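Print this page | E-mail this page

Search the notebook... Go

Bench notes, ink room, September

Fourth batch of soot ink. Let the record show that the third batch is still on the shelf and has turned into something you could resole a shoe with.

Glue soaked overnight, then held at 32 C in the Arska bath. Hafþór wanted it hotter. Hafþór wanted the last one hotter too, see above re: shoes. Strained twice through muslin. Weighed out 82 g of the Grastex lampblack, which immediately became 81 g of lampblack and a gray eyebrow.

Kneaded 3150 strokes, in shifts. Gunhild kept the tally in pencil and won't be argued with. Dough went glossy late and all at once, long after Zane had declared it hopeless and gone for coffee.
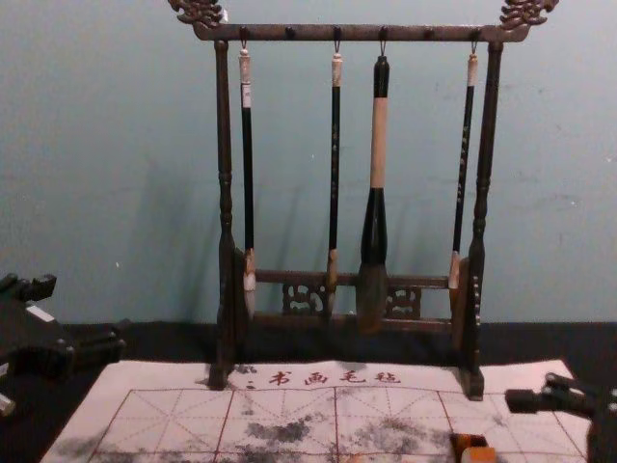

Camphor next. The old recipe says "enough." Nour read that as a pinch and Esben read it as a spoon, so we split the batch and labeled the halves N and E. E smells like my grandmother's closet. N smells like glue.

Pressed both in the pearwood molds, 105 minutes under the iron plate, then into the ash tray to dry. Change the ash every morning, dry ash only. Whoever used the damp stuff in August knows who they are and has apologized.

Test rubbings on the Vídalín paper when the sticks are hard, not before. I mean it. There is a thumbprint in half E already.

To do: order muslin, return the Fukberg scale (drifts), find out who has the good slate.

Print this page | E-mail this page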